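Last updated 3/11/22

Notebook, Prornmont soft goods, collection rules

Reread the Maksymiv handling guidance this morning, the long version, because Edeltraud wants us to say in writing that we follow it. I still don't think we can say that. Half of it is written for boxes. "Approach the object along its principal axis." Fine, tell me the principal axis of a black T-shirt somebody dropped on a bed.

Went through it clause by clause anyway with Laimutė. Notes, in no good order:

Clause on starting position. Says the item shall be placed in a "defined initial state". We have been writing "crumpled" or "folded" in the log and calling that defined. It isn't. Two people crumple the same garment two different ways, and one of them (me) always leaves a nice handy ridge on top. Laimutė suggests dropping from a fixed height and leaving it where it lands. I'd accept that if we also agree that no one pats it afterward.

Clause on grip confirmation. They want the operator to confirm the grip before lifting. How? With the handheld gripper you feel resistance in the trigger, and you can feel exactly the same resistance with the fingers closed on nothing. So for cloth we confirm by eye or not at all. My proposal is a short hold after closing, before any lift, every time. Edeltraud says this adds dead time to each episode. It does. I'd still like it.

Clause on success. This is the one that bothers me. Natton reported 99 out of 100 on fabric pickup and everybody here quoted it for weeks. Nowhere in their writeup does it say what a pickup is. Off the surface? Off the surface and held? One layer or whatever came along with it? If you grab the shirt and the sheet underneath and lift both, I'd call that a failure, and I have a strong feeling they didn't. We ran 14 of our own in May, scored them separately, then compared sheets, and the two of us disagreed on enough of them that I stopped trusting either column. We have not fixed that. We should before anyone quotes a number of ours.

Clause on background. "A plain, non-reflective surface of contrasting color." Good practice on a bench, sure. But the whole point of the home set is that people own patterned bedding and rumpled duvets and put dark clothes down next to other dark clothes. If we strip the bed to a white sheet we comply with the clause and learn nothing about bedrooms. Laimutė disagrees somewhat: she'd do a plain set first as a baseline and then the real beds. I could live with that as long as the baseline never gets reported by itself.

Two black items on one bed is its own headache for the log. "Black garment" as the target name is useless when there's a folded black cloth lying over on the left. From now on the target gets a name and a side. 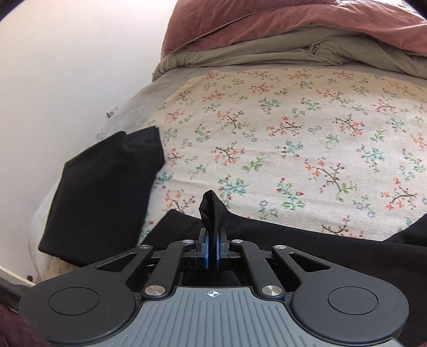 The pinch rule, then. Plestgate's version says to take the fold between the pads "at 90 degrees to the supporting surface" and to take "sufficient material". I have no quarrel with the angle on a table. On a mattress the surface gives when you press, so which 90 degrees do they mean? And sufficient is not a word that belongs in a rule. Our wording for now: close on a raised fold of the target item only, stop, look for any bedding between the pads, then go on. If bedding is in there, open and log it as a miss. Do not wiggle it free and carry on as though it were the same attempt. I've seen that done. I've done it.

Edeltraud asked if we could just write "in general accordance with" and be finished. I said that phrase is how Natton got away with it. She didn't love that.

To do
- Write down what a pickup is, one paragraph, before the next set
- Both of us rescore the May runs against it, separately again
- Ask Maksymiv if they ever tested their clauses on cloth (I'd bet no)
- Log sheet: add target side, add a box for bedding caught
- Drop height still open, Laimutė has a preference – get it from her in writing

Not signing the compliance line until the first two are done.

Contact: Prornmont workshop desk | Copyright Prornmont | Back to top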